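Bare Walls Are Not a Virtue

I have now read four articles this September telling me to clear a room until it has next to nothing in it, and I remain unpersuaded.

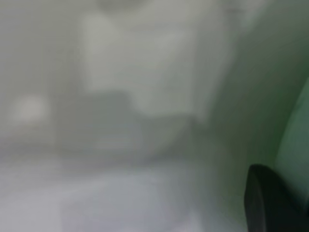

The pitch is always the same. Take everything down, paint it all some shade of off-white, live with the blankness for a while and you will feel calmer. Besby will sell you the paint. Brustitz will sell you a storage bench for $254, into which goes everything you were supposed to have gotten rid of. I fail to see how a lamp is clutter on a shelf and peace of mind in a box.

I tried it myself in the back room. It took 12 bags and most of a month. What I got was an echo, and a wall that showed every scuff by four in the afternoon. My reading glasses had nowhere to live. Within five weeks the books were creeping back — first on the floor, then on a chair I had to carry up again from the basement.

Pale walls are fine. I like a bit of soft green too, if someone is offering. But a color is not a cure, and I doubt the people on Parsons Street with their spotless front rooms sleep any better than I do. Most of them rent a storage unit out by the highway, and I would like to see an article about that.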